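Minami Robotics Club, Simulator Pre-Run Checklist
Dining room task, Dolport round

1. Both arms load and hold position. OK

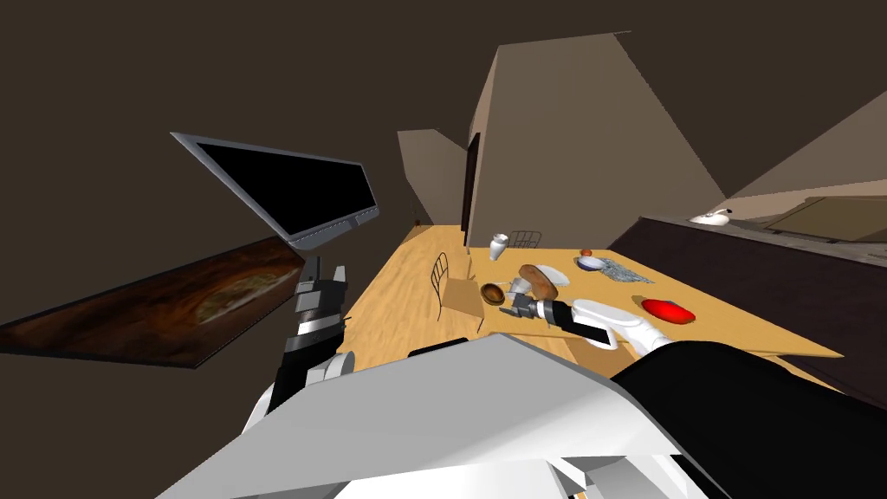 Checked by the Minami sim team, August

Love how quick the right arm is now!
2. Gripper fingers open all the way. OK, two cycles
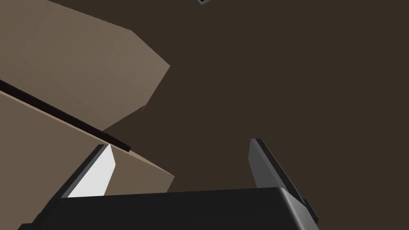 and please keep the Koklow settings, they're so much smoother!
3. Dishes upright before scoring. REDO, vase on its side

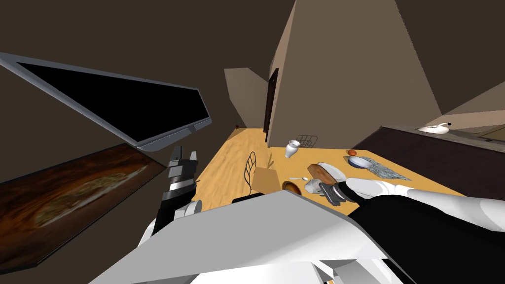 Page 2 of 5

4. Stop key tested. OK
5. Log saved, more than 200 lines. OK, great stuff, send to Mordale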